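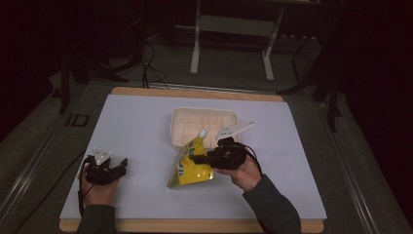
How to Freeze a Snack Pouch in Small Portions

A spouted pouch is built for one sitting, and some of us don't finish things in one sitting. A tray with a grid of small compartments turns the leftovers into cubes, plus a mild sense of achievement.

Step 1. Clear a flat spot and put down something wipeable. I use a pale sheet. You will spill, and the table will remember.

Step 2. Wash the tray and let it dry. Check that it fits flat in your freezer before you fill it. I have learned this in the other order, twice.

Step 3. Lay out the empty tray with the pouch in front of it, cap still on. Squeeze the contents up toward the spout. 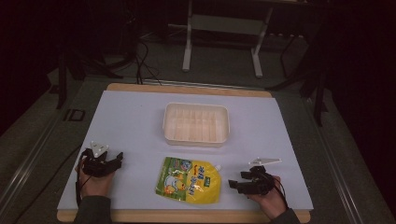
Step 4. Unscrew the cap and fill each compartment a little short of the top -- the stuff expands. My neighbor Tshepo Mokoena fills to the brim and owns one large cube with ridges.

Step 5. Freeze overnight, then bend the tray gently over a bowl. Bag the cubes and write on the bag what they are. In December every frozen cube looks like chicken stock.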